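Saturday at the Solta open day

I took the train out to Jorport on Saturday to see the open day at Solta, the small company that collects demonstrations for training robot arms. Doors opened at ten. I signed in, got a badge and was put in a group with Glykeria Konstantinidis, who runs the floor.

The talk

She kept it short. People do everyday jobs with hand-held grippers, and the recordings go to the team in Pirnden that trains the arms. They had 1094 good recordings of one folding task and want 4000 before they move on. I asked how many get thrown out. Nearly a third, she said, mostly for going too fast.

On the floor

The grippers are white, with soft black pads that meet in a V. The operators wear caps and masks and have a small device strapped to the side of the head. I watched for most of an hour – it is slow work, and quieter than I expected.
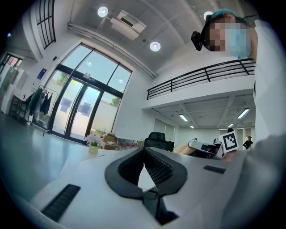

Trying it myself

Visitors got 3 minutes each. I was given a paper cup to pick up and move to a tray. I dropped it twice, then got it there on the third go. My wrist was sore on the train home.

Bakalis, the company that makes the arms, has its own open day in October. I have put my name down for the morning tour.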